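November 22, 2019

**Stoltton and Stutden mark 10 years as partner towns**

Stoltton council voted last night to renew the partnership with Stutden for another term. No votes against. Papers get signed in December at the town hall in Stutden, with the brass band and both school choirs on hand.

The visiting party is 32 people this time – council members, the swim club, a few host families who have gone every year from the start. Coach leaves from the Aguiar parking lot, early. Luggage limit is one bag each, please stick to it.

Cost to the town is $2,568, mostly the coach and the gift. The gift is a bench made at the Stanell workshop, same one that did the bus shelter seats. It goes by the river path in Stutden, next to the linden tree planted on the first vist.

Return visit is planned for early summer. Host familes are needed for that, up to 100 guests if the orchestra comes too. Spare room or a fold-out couch is fine, and you don't have to speak the language. Sign up at the library desk.
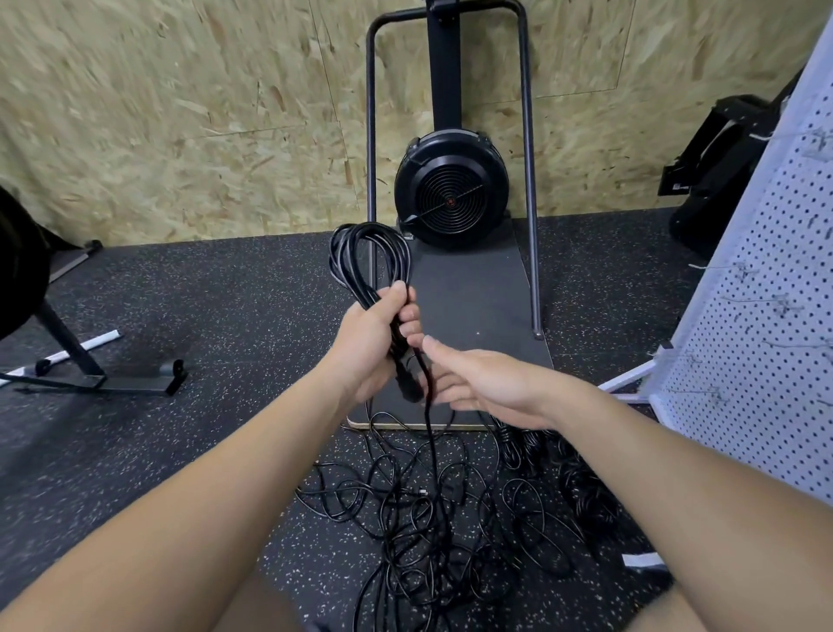

The student exchange carries on as before, two weeks each way. Forms are at the middle school office. Late forms were a problem last year so the office wants them back before the winter break – no extensions.

Town hall closes at noon on the day of the signing.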